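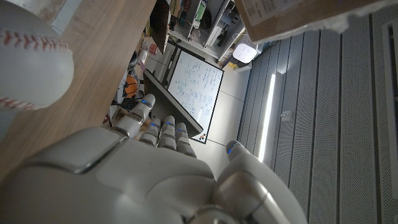 A reader left a comment on my last post wanting to know whether the traveling movie prop show is worth the drive if you've only got an afternoon and you're bringing kids who have never seen most of the films. I started typing an answer, and it got so long that it seemed silly to leave it down there where hardly anyone would find it.

Home | Posts | Days Out | Old Movies | About

So, yes, I think it's worth it, with a few things you might want to know before you load up the car.

The show is called Reel to Room, and it's in the old Zundano furniture warehouse down by the river through the first week of November. If you grew up around here you probably remember going there to look at sofas (my parents bought the ugliest plaid recliner in the world on the second floor, and I still miss it). They've kept the big freight elevator running, and you ride it up to the start and then walk your way back down, which is a lovely way to do things if your knees are like mine.

There are 1000 pieces, or so the sign at the door says, and I believe it. The top floor is costumes. I spent far too long there, mostly with my nose up against the glass looking at stitching. Things that look so grand on screen are often held together with hooks and tape and a bit of hope, and I love that. There was a velvet cloak with a hem somebody had clearly let down in a hurry, with the old fold line still showing!

The middle floor is the one the kids will want. It's all miniatures and models, small streets and ships and a whole train station you could fit on a dining table. The lighting is low, so give your eyes a minute when you come around the corner. There's a bench by the train station and I'd grab it if it's free.

The ground floor is posters, lobby cards and old cameras, and I'll be truthful, I was getting tired by then and went through it quicker than it deserved. I'm planning to go back and start at the bottom next time, even though the arrows on the floor say not to.

Now the practical part. Tickets are $10 and kids under 3 get in free. We did it in 3 hours with a stop for a sandwich, but if you've got little ones you could do the middle floor and the gift shop and call it a day. Wavby handles the tickets and you can pick a time slot on your phone, though I just walked up and paid at the desk and it was fine. Weekends might be another story.

Parking is the one real headache. The lot behind the building belongs to Homix, the tile people, and they do tow, so don't be tempted. There's a city garage two blocks up the hill that's cheap after noon. The walk down is easy and the walk back is less so.

For food, skip the snack counter and go across the street to Theodorakopoulos, which has been there forever. I had the lemon soup and then ate half of my husband's spinach pie when he wasn't looking. They're closed in the middle of the afternoon, so eat first or plan on an early supper.

One more thing for the parent who wrote in. I wouldn't worry much about whether the kids know the films. Mine didn't know the half of them, and on the way home they asked if we could watch the one with the train station. We've since watched it twice, and now there's a shoebox on my kitchen floor that I'm told is a ticket office and that I'm not allowed to move.

I still haven't found that shade of green from the cloak in any fabric store in town. If you've seen it somewhere, please leave me a note.

Posted 23 June 2025 | 10 comments | Share

Contact | All posts and opinions my own | Back to top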